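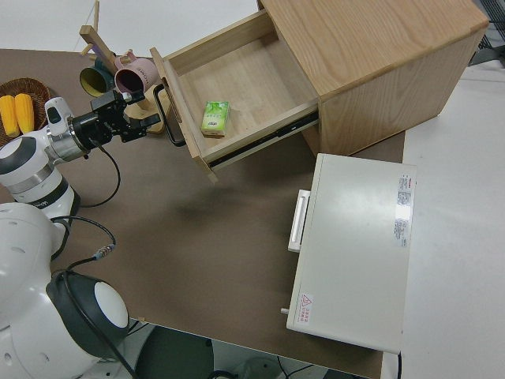 Pourquoi les animaux d'une île finissent-ils si souvent par changer de taille ?
Parce que les pressions qui fixaient leur taille sur le continent (prédateurs, concurrents, quantité de nourriture) ne sont plus les mêmes une fois la mer franchie, et que la sélection travaille alors sur d'autres bases.

Séance 4. Nanisme et gigantisme insulaires
Notes de cours, L2 biologie des organismes

Rappel de la séance 3 : on a vu comment une population arrive sur une île (radeaux de végétation, nage, ponts terrestres en période de bas niveau marin) et ce que l'effet fondateur fait à sa diversité génétique. On garde ça en tête, on va s'en resservir tout de suite.

1. La « règle de l'île »

En 1964, J. Bristol Foster compare des mammifères insulaires à leurs cousins du continent et remarque une tendance : les rongeurs ont plutôt tendance à grandir, les carnivores et les artiodactyles à rapetisser. Leigh Van Valen en fait une « règle » quelques années plus tard. Le mot est fort, et les exceptions sont nombreuses, mais quel beau point de départ !

Les éléphants nains de Sicile et de Malte restent mon exemple préféré. Palaeoloxodon falconeri mesurait à peu près un mètre au garrot à l'âge adulte, alors que son ancêtre continental, P. antiquus, dépassait largement trois mètres. Prenez le temps de vous représenter la chose : un éléphant adulte qui vous arrive à la taille, ou guère plus !

Dans l'autre sens, pensez à Deinogalerix, ce cousin géant des hérissons qui vivait au Miocène dans l'actuelle région du Gargano, alors coupée du continent. Ou aux loirs géants de Sicile, contemporains de certains éléphants nains (oui, les deux sur la même île).

2. Les mécanismes proposés

Ressources limitées. Un grand herbivore a besoin de beaucoup de nourriture en valeur absolue. Quand la surface se réduit, les individus plus petits survivent mieux aux mauvaises saisons.

Relâchement de la prédation. Être énorme protège des grands carnivores, se cacher dans un trou aussi. S'il n'y a plus de carnivores, ces deux avantages s'effacent, et les tailles extrêmes perdent une partie de leur intérêt.

Moins de concurrents. Un petit rongeur peut occuper des niches prises ailleurs par des espèces plus grosses.

Calendrier de reproduction. Se reproduire plus tôt, c'est souvent arrêter de grandir plus tôt. On néglige trop cette piste dans les copies, alors qu'elle est passionnante.

3. À quelle vitesse ?

Le cas à connaître est celui des cerfs élaphes de Jersey, étudiés par Adrian Lister : isolés au dernier interglaciaire, ils ont perdu les cinq sixièmes de leur masse en moins de 6 000 ans. À l'échelle des temps géologiques, c'est un clin d'œil.

Petit calcul à faire chez vous. Sur l'île imaginaire de Stuslow, une lignée de cerfs passe de 200 kg à 100 kg en 1000 générations. Calculez le changement moyen par génération en logarithme népérien de la masse, puis comparez-le à la variation entre deux frères adultes. Vous verrez, le chiffre surprend toujours.

4. Les limites

Les fossiles insulaires sont rares et les datations souvent révisées. Shai Meiri et ses collègues ont aussi montré que le résultat dépend beaucoup des groupes qu'on inclut. Lucimara Lopes a posé la bonne question en TD : et si on publiait surtout les cas spectaculaires ? On y consacrera la discussion.

Pour la prochaine fois

Lire le polycopié jusqu'à la page 14. Exposés : Leidy Chávez et Muchen Lei sur les hippopotames nains de Chypre, Ronja Hovland sur les mammouths de l'île Wrangel (attention, leur nanisme est contesté). Le rendu du calcul est attendu en novembre.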